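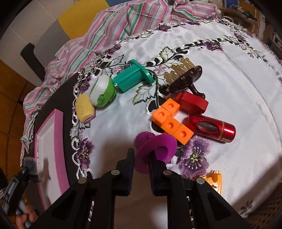

My sister says a good tablecloth belongs in a drawer until Easter, and she told me so again last week when I said I was going to write a page on ours. Put a plastic sheet over it, she said, or at least a towel! Well, I love her dearly, but I have owned this cloth for years and it has spent far too much of its life folded in tissue. So it lives on the round table now, and all the odds and ends of the house wash up on top of it.

Welcome to the round table page, anyway. I've been meaning to add one to the gallery ever since I did the pantry shelves, and a few of you wrote in asking about the embroidery. It's white satin with purple flowers and leaves outlined in green, and the border is black and white cutwork in scallops that follow the curve of the table. I bought it at the Darnthorpe market from a stall that mostly sold curtain remnants, and I paid 18 dollars, which felt like a lot on the day and feels like robbery now (me robbing them, I mean). The table underneath is dark, so the edging shows up beautifully against it wherever the cloth stops short. On a light table I think you'd lose half of it.

My favorite bit is the big purple bloom with the yellow-green middle. If you get up close there are tiny dotted stitches in it, and I have tried to copy them on a napkin with very sad results. Mine came out looking like a rash. If anyone knows what that stitch is called, please write and tell me, I've been through the whole Hubmann pattern book and can't find it.

Now, the clutter. I do a round-up every Monday evening, when I go through the downstairs rooms with a basket and tip whatever I find onto the table to be sorted. I used to do it on the floor but my knees had opinions. Here's how some of the regulars get dealt with:

Orange linking cubes. Four of them, still snapped together in a sort of L. We have a tub with a great many more, and the tub is supposed to stay in the den. I leave them joined up when I put them back, for the simple reason that pulling them apart hurts my thumbs.

The hairbrush, dark brown and glossy with see-through tan bristles. Goes upstairs. Comes down again. Goes upstairs. I've thought about buying a second one for the hall and just admitting defeat.

A red flashlight, the metallic kind. This one goes on the hook by the back door, and I test it on the way -- we had two long power cuts last winter and I spent the first one feeling around in a drawer full of string.

The little round container in green and white. I'm a sucker for a small round container and I will keep one long after I've forgotten why I wanted it. Button jar, pin jar, jar for the other jars' lids.

And then there's the "no idea" pile: a teal plastic piece shaped like a spool, a dark red block with a rounded end, and a pale yellow cylinder with a bumpy pattern on it and a lilac cap. Things like that go into the Clasier tin on the bookcase. The rule is they stay till the end of May, and if no one has come asking they go in the donation bag. I broke that rule last year over a brass hinge, and I still have the hinge.

Quick word on washing, as I always get asked. I do mine by hand in the bathtub, cool water, mild soap, and I roll it in a bath towel instead of wringing it. Iron it face down on something thick and keep the tip of the iron well away from the cutwork! I caught one of the little bars on the border once and had to mend it with black thread under a lamp, and it took me all of a Sunday afternoon's worth of radio.

Next page will be the hall closet, if I ever get to the back of it. The Pimville quilt is in there somewhere and I promised you all a proper look at the binding.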